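Sorting Mixed Household Items Between Two Bins
Trorumus Reuse Center – Guidance for Sorting Staff

Place the two gray bins one behind the other on the table and secure them at the sides with spring clamps. Mixed items go in the front bin. 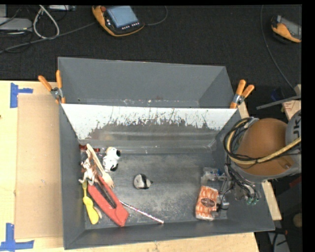 Step 1. Clear the rear bin
Remove all items and wipe the interior. Scuffs and scratches do not need to be reported.

Step 2. Move the large items first
Lift long pieces before the small ones. Check figurines for thin limbs – these break easily under weight.

Step 3. Separate utensils from toys
Forks and spoons are sent for washing at 60 degrees, except wooden ones, which are washed by hand.

Questions may be directed to Jonas Lanz.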